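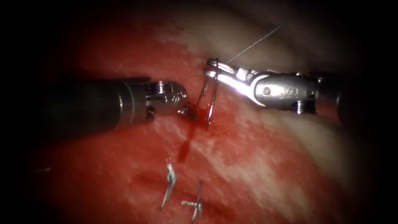 Deux instruments, un à gauche au contact du tissu, un à droite qui tient l'aiguille.

Préparer sa valise pour une opération (séjour court)

Mis à jour en juillet. Tuto rapide, je l'ai écrit entre deux lessives. Valable pour 3 nuits, au-delà vous doublez le linge et basta.

Avant de sortir la valise
Relire la convocation. En entier, oui. L'heure d'arrivée est souvent en bas de la page 2, moi je l'avais ratée.
Appeler la mutuelle pour la chambre particulière. Demander un accord écrit, noter le nom de la personne.
Faire une photocopie de l'ordonnance en cours. Les boîtes aussi, dans leur emballage d'origine.

La pochette papiers
Une pochette à élastique, pas un classeur, ça prend toute la table de nuit. Dedans :
carte d'identité
carte Vitale + carte de mutuelle
convocation, consentement signé
résultats de prise de sang, carte de groupe sanguin si vous l'avez
compte rendu d'anesthésie
numéro de la personne à prévenir, écrit sur papier (téléphone déchargé = plus de numéro)

Le sac
Petit sac souple. La valise cabine Gajdoš de ma soeur ne rentrait pas dans le placard, 20 minutes à pousser dessus pour rien.
Deux pyjamas amples, boutonnés devant si c'est le ventre ou l'épaule. Culottes taille haute, l'élastique ne tombe pas sur les pansements. Chaussons fermés, anti-dérapants. Un gilet, les couloirs c'est glacial.
Trousse de toilette : savon doux, brosse à dents, baume à lèvres. Pas de parfum. Serviettes, deux, à demander avant car certaines cliniques les fournissent.
Chargeur avec rallonge. Longue, la rallonge. Bouchons d'oreilles. Dima Daher, ma voisine de chambre, avait un masque de nuit, jalousie totale.

A laisser chez vous
Bijoux, alliance comprise. Vernis enlevé la veille, mains et pieds. Chéquier, grosses sommes. Ordinateur : je l'ai pris, jamais ouvert.

La veille
Douche selon la feuille du service, ne pas inventer. Draps propres dans le lit pour le retour. Frigo : soupe, compotes, yaourts. Confirmer le chauffeur du retour, on ne conduit pas soi même.
Heure du dernier repas : celle que l'anesthésiste a donnée, pas celle d'un forum.

Le sac du retour
Pantalon large, chaussures sans lacets. Un petit coussin pour la ceinture de sécurité, idée de Quyên La, merci à elle, sur les dos d'âne ça change tout. Et un sachet plastique pour le linge sale, j'oublie a chaque fois.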